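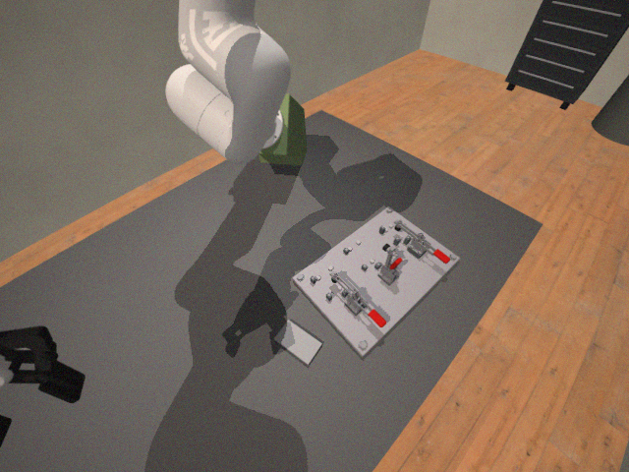

Toggle clamp board in the simulator, arm and gripper over the bench

Hi all,

On Tuesday, August 27, 2019, a list member at Lestlow wrote:

> My brother-in-law swears a robot will be folding his towels
> by Christmas. I run a small shop and I'd settle for one that
> can open and close a clamp without me standing there. Is any
> of this real yet, or should I keep paying people to do it?

Keep paying people! But I do have a bit more to say than that, because clamps are what I've been stuck on all summer (lucky me).

A toggle clamp is a nice honest chore. You grab the red handle, swing it over, it snaps down. My niece could do it. For an arm it's a mess: the handle moves in a curve, so the gripper has to follow that same curve while hanging on, and if it's a little off it either slips or starts fighting the hinge. Then there's whatever is bolted down next door. Our board has three clamps plus a bunch of little posts and pins, and you'd be amazed how often a finger wants to go exactly where a post is.

We do nearly all of it in simulation at Grokmont first. The last batch was 1,678 tries, and I've watched way more of them than is healthy. Bumping a clamp in there costs me nothing. Bumping one on the bench at Drusgate cost us 250 dollars and a very quiet lunch.
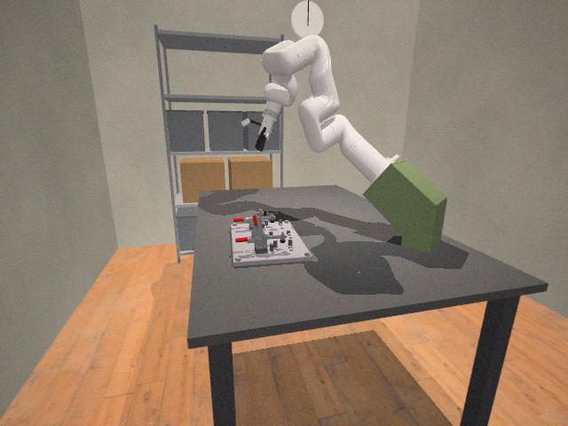
Dela Sarpong
Robot testing, Grokmont

As for the towels, I'd bet on your clamps long before his laundry. Metal keeps its shape and a board stays bolted where you put it. A towel is a new shape every time you pick it up, and don't get me started on fitted sheets.

If you do want to try something, start with one clamp and one part, always in the same spot, and leave room around the handle (more than you think!). The folks at Bawa went that way with 2 stations and they seem happy enough, though someone still loads the parts by hand.

I'll be back on the real bench in September and can post the board layout then if anybody wants it. Also, does anyone have a spare red grip? The long kind, not the stubby one.

Dela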